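Bench Tips: Setting Up a Small Arm Beside the Cooktop

These notes cover benchtop arms used for pan work in a home or test kitchen. They assume the arm is already bolted down and commissioned according to its manual. Where the manual and these notes disagree, follow the manual.

Risk assessment comes first
ISO 10218 and ISO/TS 15066 were written for industrial workplaces, and a domestic kitchen falls outside what they were meant to cover. They are still the best starting point for a written risk assessment. List each task, each person who may be within reach during the task, and each hot, sharp or heavy item the arm can touch. At Odmont we keep the list on one page, taped inside the cupboard door under the controller. Revise it whenever the cookware changes. A different pan is a different task.

Speed
Cap tool speed at 200 mm per second for anything over the cooktop, and drop to 80 mm per second once the tool is below the height of the pan rim. Set both limits in the safety configuration, with a password, and not in the task program. Limits held in the program disappear when somebody loads an older copy.

Keep-out zones
Model the cooktop, grate, splashback and range hood as solid volumes. Add a margin to each. Check the elbow and forearm as well as the tool, as many planners will happily keep the gripper clear while swinging a link through the pan handle. Run the full path in simulation with the largest pan you own, then again with the smallest.

Pans
Use a pan with a flat base that sits squarely on the grate. Warped bases rock under side load. Fix the handle direction in the task sheet and keep it inside the bench line, away from small hands. Mark the handle position on the bench with heat-resistant tape. Dark pans can read poorly on depth cameras; if the measured rim height drifts between runs, teach the height by touch with the burner off and the pan cold.

Food
Test with a stand-in first. A lump of plain dough is cheap, holds its shape and shows finger marks clearly, so grip force can be judged by eye. Discard it afterwards. For real food, the gripper pads must be a food-contact grade and removable for washing. Grease from the joints is not food grade unless the supplier states so in writing.

Heat
Do not park the arm above a burner, lit or unlit. Set the home position over the bench, with the forearm clear of rising steam. Check the rated ambient temperature of the arm and of every cable and cover on it, and work to the lowest figure. Oil splatter on joint seals should be wiped off with a damp cloth and neutral detergent after the power has been isolated.

Emergency stop
Mount the button where it can be reached without leaning across the cooktop. Stopping the arm does not turn off the burner. Fit an interlock, installed by a licensed gas fitter or electrician, or keep a person at the controls for the whole cook. Test the stop before the first run of the day.

Record keeping
Log the program version, pan, payload and any protective stop. Two unexplained stops on the same task mean it comes out of service until the cause is found. Chathurika Munshi's log template from the Hebden kitchen has 7 columns and fits a standard exercise book.

Revised 17 January 2023. Corrections to Roxana Ene, Odmont test kitchen.
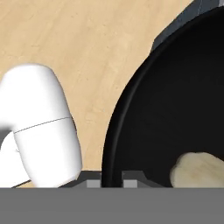
Simulated pan task: arm at left, black frying pan over the grate.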